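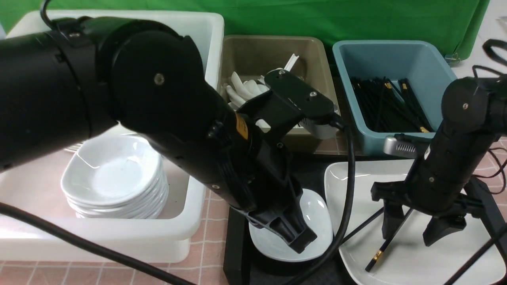

Grirside, March

Tableware hire: your questions

What do we get with a basic set?
Square white plates, square white bowls, white spoons and black chopsticks with a gold-coloured band. Everything comes sorted by kind in open plastic bins. Trays are charged separately.

Can we order only chopsticks or only spoons?
Yes. Any item can be hired on its own. Chopsticks are counted in pairs, so please don't order singles.

How much do you hold?
We keep 4,000 plates, 3,335 bowls and 1,000 pairs of chopsticks at the Grirside store. For larger events we can bring more from Grevau if you give us 2 weeks' notice.

How should the plates and bowls go back in the bin?
Plates in one stack and bowls in another, all the right way up, with the corners lined up. The two stacks can share a bin. Don't put bowls on top of plates, as the stack leans and the rims chip.
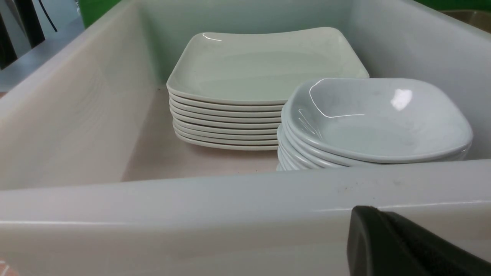 Plates on the left, bowls on the right, in one bin.

And the cutlery?
Spoons can go in any way round. Chopsticks should lie in the same direction, in a bin of their own. Please don't mix the two, even if you are short of space. Ring us and we will drop off another bin.

Do we have to wash everything?
No, but scrape off food and rinse off any sauce. Sets returned with food on them are charged a cleaning fee, shown on your order form.

Can the bowls go in a microwave?
We ask you not to. The same goes for ovens and hot plates.

What if something is broken or missing?
Tell the driver at collection and wrap broken pieces separately. Odd chopsticks should still be sent back. We match them up at the store.

Who collects?
Van Rooij do all our deliveries and collections. They will not pack for you, so have the bins ready by the door by 9 am.

Who do I speak to?
Venla Eskola for new orders and changes to quantities. Kam-wah Wu for returns, breakages and deposits. Both are on the main office number between 8 am and 4 pm.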